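六月

朝五時半に目が覚めた。窓を開けるとまだ涼しかったので、そのまま台所で糠床をかき混ぜた。昨日入れた胡瓜を二本出して、茄子を入れた。塩が少し強い。次は控える。

家計簿をつけた。先月の水道代が3,751円で、前の請求とほとんど変わらない。風呂の残り湯を洗濯に使うようにしたのに、数字には出ていなかった。庭の水やりが増えたせいだと思う。雨水をためる桶を物置から出すことにした。底にひびがあったはずだが、見てみたら横の方だったので、半分まではたまる。

午前中はずっとアイルランド語の辞書ではなく、編み物の本を読んでいた。図書館の返却期限が近い。Gremnessという島の漁師のセーターについての章が長く、模様ごとに家が決まっているという話は後の時代に作られたものらしいと書いてあった。前に読んだ本では本当の話として載っていた。どちらが正しいか私には判断できないが、今度の本のほうが註が多い。裾のゴム編みを後からほどいて編み直せるように、上から下へ編むやり方が図つきで出ていたので、そこだけノートに写した。

昼は冷や麦。茗荷がなかったので葱だけにした。

午後、編みかけのカーディガンの続き。右の前身頃で目数が合わず、二段戻した。それでも合わない。袖ぐりの減らし目を一回飛ばしていたことに三時ごろ気がついて、結局そこまで全部ほどいた。糸はRokalbergの中細で、色は灰色がかった緑。ほどくと毛羽が立つ糸なので、あまり何度もやり直したくない。ほどいた分は椅子の背に巻いて、霧吹きをかけて干した。

残りの糸を量ったら600グラムあった。袖を長袖にしても足りる。襟を折り返しにするかどうかはまだ決めていない。折り返すと首の後ろが厚くなるし、折り返さないと前がだらしなく開く。前に作ったのは折り返さないほうで、一冬着たら伸びてしまった。

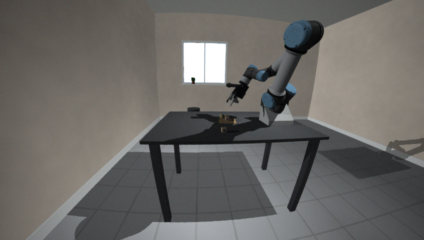 Soo-ah Geumからは夕方に返事が来ていて、襟は最後に決めればいい、先に袖を両方編んでしまいなさい、とのことだった。片袖だけ先に終えると必ずもう片方の長さが変わるから、二本の輪針で左右同時に編むように、とも書いてあった。同時に編むと糸が絡むので私は好きではない。けれども前のカーディガンは左の袖が一センチ以上長く、着るたびに折っていたのだから、今回は言われたとおりにしてみる。四号の輪針は一本しか持っていない。もう一本は買うことになる。

四時過ぎに郵便局へ行き、帰りに手芸店に寄った。四号の八十センチは売り切れで、六十センチならあると言われたが、袖二つには短いので買わなかった。代わりにボタンを見た。木のものと水牛の角のものを糸の切れ端に当ててみて、角のほうが色が合った。七個必要なのに店には五個しかなく、取り寄せを頼んだ。入るのは来月になるらしい。どうせそれまでには編み上がらない。

帰り道、川沿いの桑の実がだいぶ落ちていた。踏むと靴の底が紫になるので、土手の反対側を歩いた。去年ジャムにしようと言って、しなかった。今年もたぶんしない。

夕飯は鯵の干物、糠漬けの胡瓜、豆腐の味噌汁、冷や麦の残り。胡瓜はやはり塩辛く、薄く切り直して水に放してから食べた。こうすると悪くない。

夜、毛糸の箱を片づけた。ラベルをなくした玉がいくつもあり、太さだけで分けて袋に入れた。Assefaの紺色が二玉出てきた。これは帽子を編むつもりで買い、編み図を見失ってそのままになっていたものだ。虫食いはなかった。防虫剤を新しくして、袋の外に買った年を書こうとしたが、思い出せないので書かなかった。箱の底からは糸切り鋏も出てきた。春にずいぶん探して、あきらめて新しいのを買ったばかりだ。古いほうが刃の合わせがいい。古いのを居間に置き、新しいのは裁縫箱に移した。

箱を押し入れに戻すとき、奥の湿気取りがいっぱいになっているのを見つけた。三つとも捨てて、買い物の覚え書きに書き足した。

Lev Kovalに借りている棒針のセットも返さなければいけない。十二号が要ると言って借りたのに、使ったのは一度だけだった。Komcombeの駅前で会えるか、明日にでも聞いてみる。

寝る前に減らし目のところだけ編み直した。二十六段目まで。目数は合っている。糸はまだ少し湿っていて、手元の編み地がいつもより固く見えるが、乾けば揃うと思う。明日は左の前身頃を出して、段数を突き合わせてから先へ進む。十一時に消灯。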